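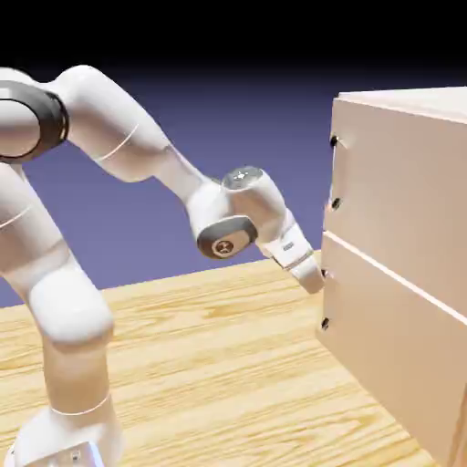
Most of the trouble people bring to the Binness workshop evenings is in the planner settings, so start there before touching the controller. A motion planner will happily give you a path that ends in the right spot and arrives from the wrong side. For anything like the beige cabinet, with the fingertips right at the left edge of the front and close to one of the dark holes, set two targets. The first is a standoff point clear of the panel. The second is the contact point, reached in a straight line and at low speed.

Tips for drawer and door jobs in simulation

Put the hinge or slide axis in the model first. If the axis is out by a few millimetres the arm will fight the door all the way round, and you will waste an evening tuning gains that were fine.

Keep the collision shape of the cabinet simple. One box per panel is enough. Leave the seam between panels as a real gap, or the solver treats the two fronts as stuck together.

Give the tabletop its own collision object. Blair Forsyth left hers out in August and the planner took the elbow straight through the wood on nearly every run.

Use a softer position gain once the fingers are touching. Stiff for the approach, soft for the pull. We switch over on contact force, and a timer will do if you have no force reading.

Save the random seed with every run. Without it you can't get a bad path back to look at.

Check how the gripper is turned before you blame the path. Fingers that open across a narrow edge can take hold of it. Fingers that open along it will slide off.

How many runs to do

Tharun Rao does 1000 short runs overnight with the cabinet shifted slightly each time. On a slower machine, 48 will show up the worst faults. Of his last 48, 43 opened the drawer. The other five all failed at the approach, and moving the standoff point further out cured them.

Cleaning up the logs

Name folders by task and then by settings file. Delete the rendered frames from good runs and keep the joint logs, which are small. Write the planner version in the first line of your notes.

Shona Semple has the spare settings file if yours gets in a mess. Ask her for the Galbraith one, as the older Prusden file has the joint limits in degrees.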